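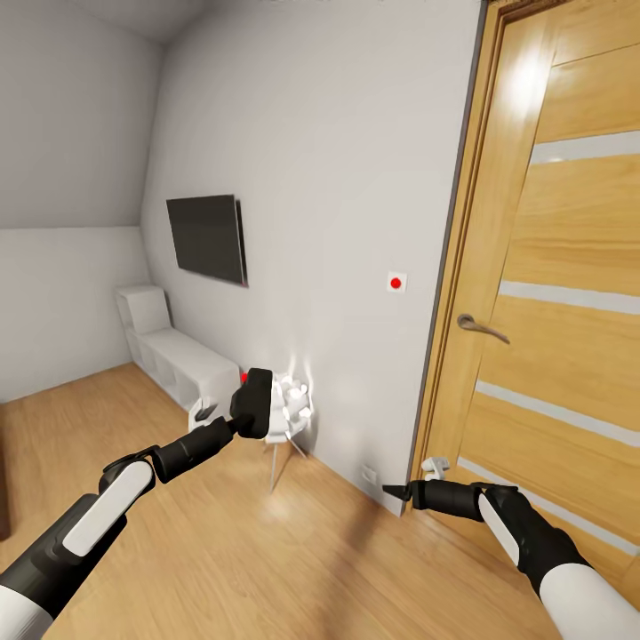
시뮬레이션 실내 환경에서 빨간 버튼을 비상정지로 간주해도 되는지

작성자: Uris
2021년 11월 20일

양팔 로봇의 가정용 작업 시나리오를 검증하고 있습니다. 환경은 렌더링된 방이고, 벽에 흰색 사각판과 빨간 원형 버튼이 있습니다. 왼쪽 그리퍼는 흰색 스탠드 조명의 갓 바로 옆, 오른쪽 그리퍼는 문 근처 바닥 바로 위에 있습니다. 사내 검토서 양식에 "비상정지 장치 위치" 항목이 있는데 이 벽 버튼을 기재해도 됩니까? 그리고 조명처럼 깨지기 쉬운 물체 근처의 속도 제한은 시뮬레이션 단계에서도 걸어야 하는지 궁금합니다. 현재 설정은 전 구간 200 mm/s입니다.

Zuweira Abubakari

기재하면 안 됩니다. 색과 모양은 근거가 되지 않습니다. ISO 13850은 비상정지 기능의 설계 원칙을 다루는 규격이고, 구동부는 빨간색, 배경은 가능한 한 노란색으로 하도록 되어 있습니다. 말씀하신 버튼은 배경판이 흰색이고, 장면 파일에서 제어기 정지 입력과 연결되어 있는지도 질문에 없습니다. 연결이 없으면 환경 소품으로 분류하고, 양식에는 "가상 환경, 해당 없음"으로 쓴 뒤 실기용 검토서를 따로 작성하십시오.

속도는 시뮬레이션에서도 구간별로 나누는 편이 좋습니다. 저희는 다음과 같이 씁니다.

자유 공간: 200 mm/s
물체 접근 구간: 60 mm/s
접촉 직전: 11 mm/s

위 값은 저희 내부 기준이며 규격값이 아닙니다. 실기로 옮길 때는 위험성 평가를 다시 해야 합니다. 두 팔의 구간 판정은 따로 하십시오. 한쪽이 접근 구간에 들어가면 양팔 모두 낮은 쪽 값을 적용합니다.

Mundedon

시뮬레이션인데 속도 제한까지 필요한가요? 저는 그냥 충돌 로그만 봅니다. 2097번 스텝에서 조명이 넘어간 적이 있는데 시드 바꾸니까 재현이 안 돼서 넘어갔습니다.

Mbeki

윗분 방식은 권하지 않습니다. 재현이 안 되면 시드와 물리 엔진 버전, 스텝 간격을 기록하고 미해결로 남겨 두어야 합니다. 문도 확인하십시오. 여닫이 관절이 있는 모델이면 문이 지나가는 범위를 팔의 금지 영역에 넣고, 고정 메시라면 그 사실을 검토서에 적으면 됩니다.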